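## 4. Recording a demo with both arms

By now you've got the leader arms clamped to your desk and Plandex talking to them (if it isn't, go back to section 3, I'll wait). This is my favourite bit! You move the leaders, the robot copies you, and Plandex saves the lot as one demo. I'm using the frame and leg job all the way through, with the white plastic frame on the left and the leg section on the right, but the steps are the same for whatever you've got on the table.

**Caution:** keep the stop button where you can smack it without looking. Keep your helper's hands off the table whenever the arms are live, too.

### 4.1 Before you press record

1. Pull the cloth fairly flat. A few wrinkles are fine, big ridges will catch the finger tips.
2. Put the frame down on the left and the legs on the right. Shift them a little for each new demo, a thumb's width or so, and turn them a touch now and then.
3. Look at both cables. They want enough slack to loop over the joint when the wrist turns.
4. Open the wrist views in Plandex and put them next to the head view. I work mostly from the head view and glance at the wrists when I'm about to grip.

**Note:** if a wrist view is washed out with white, turn your lamp away from the table before you touch the exposure slider. I spent a whole December afternoon on that slider and the lamp was the problem all along.

### 4.2 Getting hold of the parts

1. Press record and count to two with your hands still. Plandex uses that bit to find the start.
2. Bring the left arm in to the near edge of the frame. Go slowly for the last stretch!
3. Bring the right arm up to the hub, where the four tubes meet, and grip there. The tubes are tempting, but you'll have far more trouble steering the legs from up there.
4. Squeeze the leader handles until the grip reading settles. Mine sits near 600 for these parts. Stop squeezing once it stops climbing.
5. Check the close view and the wide view before you lift anything.

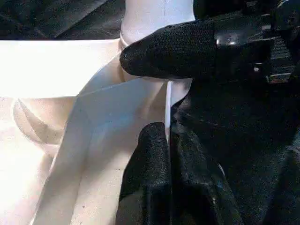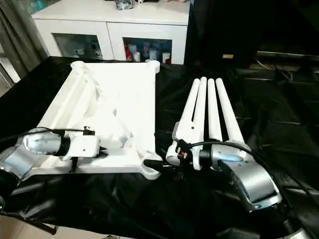
### 4.3 Making the move

1. Lift the legs just clear of the cloth and pause.
2. Turn the right wrist to line the hub up with the corner of the frame. Small turns, then look, then another small turn.
3. Push the parts together with the right arm while the left one holds steady. If the frame slides, ease off and have another go in the same recording (a decent recovery is worth keeping).
4. Let go with the right hand first, then the left, and back both arms away.
5. Press stop.

**Caution:** never let go of a leader handle in the middle of a move. It droops, and the robot arm droops with it.

### 4.4 Keep or bin

Play the demo back at double speed. Bin it if you dropped a part, or if you froze for more than 13 seconds wondering what to do next. Slow and a bit wobbly is all right.

Toivo Kettunen, who wrote the replay tool, reckons you can try a first training run once you've got over 100 keepers. I went on to 259 for this job and I'd do the same again. Save each batch under its own name, and put your initials in it if you share the robot.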